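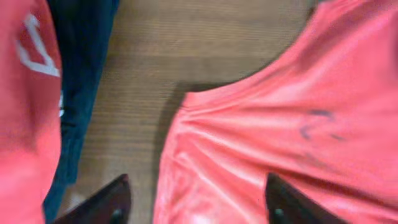

Subject: Re: [skevley-tenants] Shared laundry: fading, and what we put on the sign

On an evening in April, Krystyna Głowacki wrote:

> Hi all,
> The sign in the laundry room still says hot wash for everything.
> I have had two reds go pink since I moved in and I don't think
> the machines are broken. Can we agree on new wording before
> the sign gets reprinted? Also, is the water here hard? My kettle
> says yes.
> Krystyna (Aigner side, 2nd floor)

Krystyna,

Yes, the water is hard. I tested it at the kitchen tap with strips and it came out at the top of the scale both times. Hard water uses up detergent, people add more to make up for it, and the extra doesn't rinse out. That gives you the gray cast on whites and the stiff towels that came up on this list last year.

For wording, I would suggest:

Cold or warm for colors. Hot for sheets and towels only.
Fill the drum loosely, no more than three quarters.
Use the line on the cap, not the whole cap.
Clean the dryer lint screen before and after.
Take your load out within 15 minutes of the end. 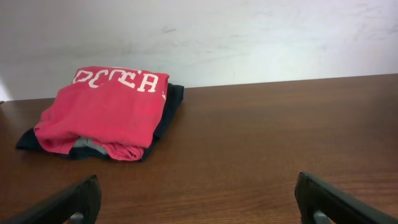
Fading is mostly heat and rubbing, and the dryer does more of it than the washer. Turn dark and bright things inside out and take them out while they are still a little damp. Printed shirts need this most. Take a red T-shirt with white block letters across it, like the one folded on the navy here: I would wash that cold, inside out, and keep it out of the dryer completely. New reds and navies should go in separate loads for the first few washes. After that I mix them and have had no trouble.

On the machines themselves, washer 2 fills slower than the others. I reported it to Indaris, who have the service contract, and the ticket is 1151 if anyone wants to call and add to it. They asked whether the inlet filter had been cleaned. I said I didn't know. If someone has done it, please tell me so I can pass that on.

The drying room is a separate question. The lines on the Zederus side sag in the middle and long things touch the floor. New line is cheap but the hooks on the far wall need to be reset first, and I don't have a masonry bit.

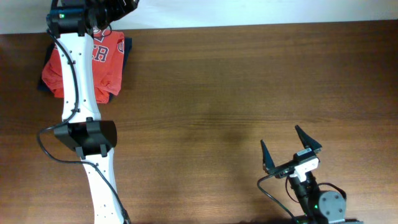 Red shirt folded on top, dark navy underneath.

One more thing for the sign. It says the room closes at 9 but the door timer is set for 10. I would rather keep 10, as long as nobody starts a dryer in the last hour. The apartment above gets the noise through the vent.

If there are no objections to the five lines above I'll send them to the office for printing. Send changes to the list and not just to me.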